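Trastari Build Sync
Plugin for Kwan Studio, current version 2.191

Imports your existing build file into Kwan Studio and keeps the two in step. No hand-copied source folders, no stale library list. Install it, point it at the project, go.

What it does

Reads the build file at the project root and creates modules, source roots, test roots and library entries to match. Watches the file after that. Change a dependency, save, the module updates. Works with single projects and with parent/child layouts up to 20 levels deep (please don't).

Generated sources get picked up too, as long as the generator writes inside the project folder. Outside it, you add the path yourself under Extra Roots.

Requirements

Kwan Studio Standard or Team. The Lite edition has no plugin loader so it won't show up there at all.
Build file format 2 or later. Format 1 files open read-only.
Memory setting of at least 900 MB for the IDE. Less than that and large imports stall at the indexing step.

Installing

Close any open projects. Settings, Plugins, Browse, type Trastari. Click Install, restart. If your behind a company proxy and Browse comes up blank, download the zip from the Punach customer area and use Install From Disk instead. Same plugin, same version.

After restart check that Build Sync is ticked on the Plugins page. The older Project Reader plugin must be unticked. With both on, every module is created twice and the second set has no libraries.

Importing a project

File, New, From Build File. Pick the root file. Leave "Import children" on unless you only want the parent. Next screen lists profiles, tick the ones you build with. Finish.

First import takes a while on a cold library cache. Around 20 minutes for a very big tree, a lot less for a normal one. You can keep editing while it runs but don't switch branches, the watcher will start over from the top.

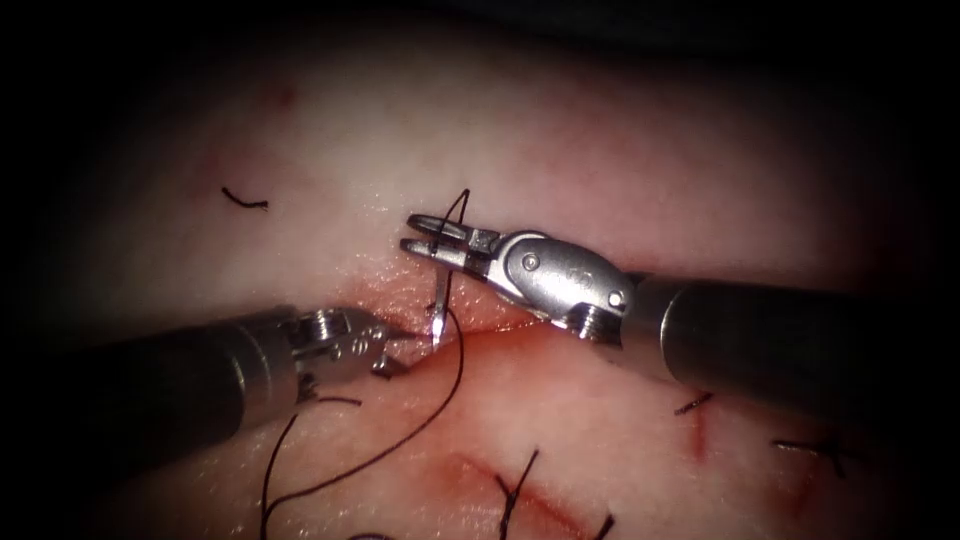 Sync modes are set per project, in Settings, Build Sync, Mode. Auto applies every saved change right away. Ask shows a bar at the top of the editor and waits for you to click Apply. Manual does nothing until you press the Sync button. For a project with native instrument code in it, say a control library for two arms and a curved needle between them, we'd go with Ask, because native modules relink on every sync and that gets old fast. For plain library projects Auto is fine. The mode is stored in the workspace file, so it's yours only and doesn't get checked in. Team license holders can push a default mode from the Kistbridge server, and a pushed mode overrides the local one.

Conflicts

If you edit module settings by hand and the build file says something different, the build file wins. Your change goes into the Overridden list in the tool window, where you can copy it out. To keep a hand edit, right-click the module and choose Detach. Detached modules show in gray and are skipped until you attach them again.

Compiler level is the one exeption. A hand-set compiler level stays put unless "Reset levels on sync" is on. Off by default.

Known issues

Renaming a child folder outside the IDE leaves the old module behind. Delete it by hand, sync again.
Profile names with a space in them don't save. Use a dash.
The Sync button stays disabled after a failed import until the project is reopened. Fix is in testing.
Error 191 on startup means the index is from an older version. Choose Rebuild Index in the tool window menu.

Whats new in this version

Parent files outside the project root now resolve.
Faster watcher on network drives.
Extra Roots accepts relative paths.
Dropped the import summary popup, the same info is in the log.
Test roots no longer marked as sources when a profile redefines them.

Licensing

Free with any paid Kwan Studio seat. No separate key. Team features need a Kistbridge server license, billed per server. Trial server licenses can be requested from the account page, next working day if you ask before noon.

Support

Use the plugin forum first, most import questions are answered in the pinned thread. For anything with a log attached open a ticket and put Build Sync in the subject line. Include the IDE version, the plugin version and the root build file. Su-chen Chung handles plugin tickets, replies Monday for anything that comes in over the weekend.

Next release is planned for October.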